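Filed under: Work Life / Robots on the Floor / Reader Questions

Your questions about the robot arm, answered (by me, a person who works next to it)

I've been taking computers apart at Umoleck for long enough that my thumbs know every case latch by feel. Since we got the arm in February, people keep asking me the same things, at parties, at the bus stop, in my inbox. So I'm putting the answers in one place and you can send your cousin here!

Did you lose your job?

No, and neither did anyone else on my crew. There were 15 of us before and there are 15 of us now. What changed is who does what. Fatima Shehu used to be on drives all day and now she plans the order of work for the arm's table, and I split my shift between the old benches and the new one. I do miss having the same spot every day.

What does it do all day?

Old office towers, mostly. We lay the case on its side with the panel off and the arm works down into it from above. 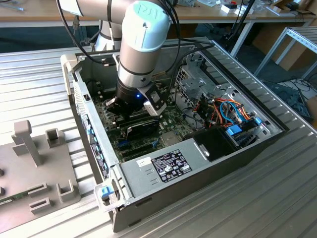 My own favorite part of a tower has always been the mess, and I know that's strange. Every model is crammed together a little differently, and you learn to read it. The arm has a harder time with that than I do. Look at all those red, yellow, blue and orange cables bunched up around the drive cage – that's the stuff we still like a person to sort out. Boards and cards sit where you expect them to. Cables go wherever the last guy stuffed them.

Do you have to know programming?

I don't! I had 40 hours of training, spread out so the benches kept running, and most of it was about stopping the thing safely and teaching it positions by hand. Tanko Oyewole did the same course and he's way better at it than me (he also plays a lot of video games, so make of that what you will). If you want to get into the real code, Henk Wuyts will happily lose an afternoon showing you.

Is it faster than you?

Depends on the part. On a good day I'm quicker at almost anything in a case I know well. But I slow down after lunch and my wrists get sore.
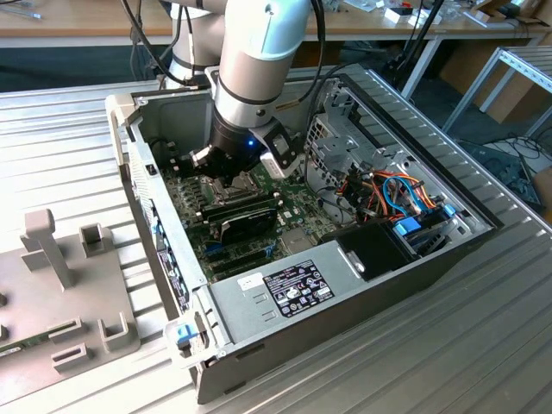
The wrists are really why I came around on it. I used to go home and not want to open a jar. Memory is the job I was gladdest to share, all that pinching and pushing at tiny clips, case after case. With the gripper down over the board by the memory slots and the processor, I get to stand up straight for once. I still do plenty of them by hand, but I'm not doing them for a whole shift anymore.

Does it make mistakes?

Sure. So do I. We keep a notebook of every time someone has to step in, and we were at 259 entries last time I looked. A lot of those are tiny, like a grip that was off by a hair. Onyekachi Akande reads them out at our morning huddle and we argue over what to change.

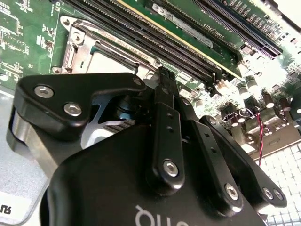

Did you get a raise?

A small one, after the training. I think it should have been bigger and I've said so. If your workplace is bringing in something like this, ask about pay before the first day of class, and get it in writing.

Is it lonely?

Kind of, at first. The benches were chatty and the arm isn't. Adaeze Nwankwo brought in a radio and that helped a lot.

Can I come see it?

Write to the front desk and ask for a visit. Please wear closed shoes!

We use cookies to remember your settings and see which pages get read. By staying on this site you agree to this. Accept / Manage choices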